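**Ticket 2913: scheduled reports arrive twice, and the second one is with wrong totals**

Opened by: Ewurabena Asamoah
Assigned to: Valtteri Kallio
Product: Hultik Reports, hosted at Tirisar
Priority: normal, later changed to high

Customer Steinbach gets the weekly stock report by e-mail two times. The first copy is correct. The second copy comes 13 minutes later and the totals in the last column are too low. They noticed it on 13 August 2021, but when they looked in the mailbox the first double report is from the end of July.
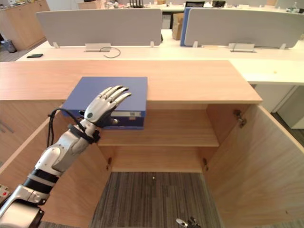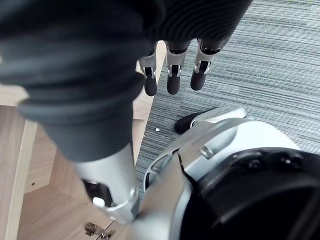 *At the wooden cabinet. The blue box is in the first one.*

**Valtteri Kallio**

Thank you for the ticket. I read the scheduler log first. The job "weekly-stock" is started once, by the server, at the correct time. There is no second start in the log of this server. So I do not think that the scheduler is running the job double.

Ewurabena, could you please ask the customer for the full headers of both e-mails? Forwarding is not good for this, the headers get lost. They must save the message as a file and attach it.

**Ewurabena Asamoah**

I have asked. Constanza Bustos is my contact at Steinbach and she answers usually quickly. She also asks if they can trust the first copy, as their purchasing uses it for ordering. I told her yes for the moment, but please confirm.

**Valtteri Kallio**

I confirm only that the first copy agrees with the database. I compared 15 article rows by hand and all were the same. In the second copy, only two of these rows were the same.

**Constanza Bustos (customer)**

Hello, please find both messages attached as files. I also want to mention that the second report has the old logo in the footer. We changed the logo in spring. I did not think it was important but my colleague said I should write it.

**Valtteri Kallio**

It is very important, thank you to your colleague!

The headers say that the first message was sent by the present mail host. The second was sent by the old one, which we used before the move. Together with the old logo it means that an old copy of the whole application is still alive somewhere and sends its own report from its own old data.

What I checked:

- The old virtual machine is in state "stopped" in the console. It has been so since the move.
- The DNS name of the old machine does not exist any more.
- The mail password of the old machine was never changed. This is our mistake, and I will come back to it.

So the machine is stopped but its mail account is in use. I asked Joni Oksanen from the hosting side to look at the connections to the old mail host.

**Joni Oksanen**

Found the address. It belongs to the test network. There is a machine named "bundo-restore" which was created in July for the yearly backup test. It is a full restore of the old server, with the cron table and everything. After the test it should be deleted, but the deletion step waits for an approval, and the approval request went to a person who has left the company.

The clock on it is 13 minutes behind. That explains the delay.

I have not switched it off yet. Do you need anything from it?

**Valtteri Kallio**

Please copy the mail log and the crontab to the ticket folder before you stop it. I need to see if other customers received something.

**Joni Oksanen**

Done, copied both. The machine is stopped now, and cron is disabled too in case somebody starts it again.

**Valtteri Kallio**

I went through the mail log. In total 29 messages were sent from bundo-restore. Of these, 23 went to our own internal test addresses, where no person reads them. The other six are all for Steinbach: three weekly stock reports, and three short "job finished" notices to their shared IT mailbox. No other customer is in the list.

The low totals have a simple reason. The database in the restore is from before the second warehouse was added, so this warehouse is missing in the sums.

Ewurabena, you can tell the customer that no data was changed. The restored machine could not write to the live database, I checked the firewall rules of the test network and also the users connected to the database.

**Ewurabena Asamoah**

Told her by phone and sent the same in writing. She will delete the wrong copies. She asks that we write to her when the next weekly report has gone out.

**Oona Lindqvist**

I take the follow-up from the process side. Open points:

1. Mail password of the old host to be changed. Joni, this week please.
2. Restore tests must run with outgoing mail blocked. I will change the instruction.
3. Approval for deletion goes to the group address, not to one person.
4. Time sync on the test network. Separate ticket, low priority.

**Joni Oksanen**

Point 1 is done. The old account is closed completely, as nothing uses it.

**Valtteri Kallio**

The weekly report went out this morning. One message in the mail log, correct host, new logo. Constanza has confirmed that she received one copy only.

I set the status to solved. Points 2 and 3 stay with Oona and I have linked them to this ticket.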